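Kapitel 4
Sportvereine und ihre Wettkämpfe

Ein Turnier im Amateursport braucht einen Spielplan, eine Meldeliste und eine Turnierleitung. In diesem Kapitel geht es um die Planung eines Schwimmwettkampfs auf Vereinsebene. Als Fall dient das Frühjahrsschwimmen in Ritby, das jedes Jahr im April stattfindet und zuletzt 400 Meldungen hatte. Die Leitung liegt bei Siobhán Sheehan.

Die Meldeliste wird zuerst nach Strecken geordnet, dann nach Meldezeiten. Wer keine Zeit angibt, startet im ersten Lauf - auch auf den langen Strecken.

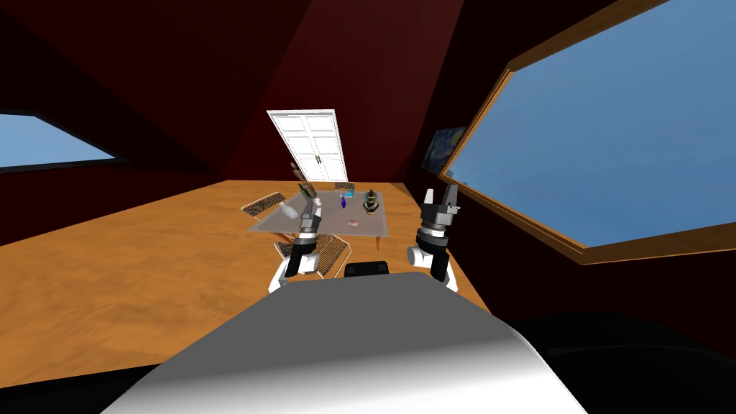 4.1 Meldungen und Laufeinteilung

Meldeschluss ist zwei Wochen vor dem Wettkampf. Nachmeldungen sind nur auf freien Bahnen möglich.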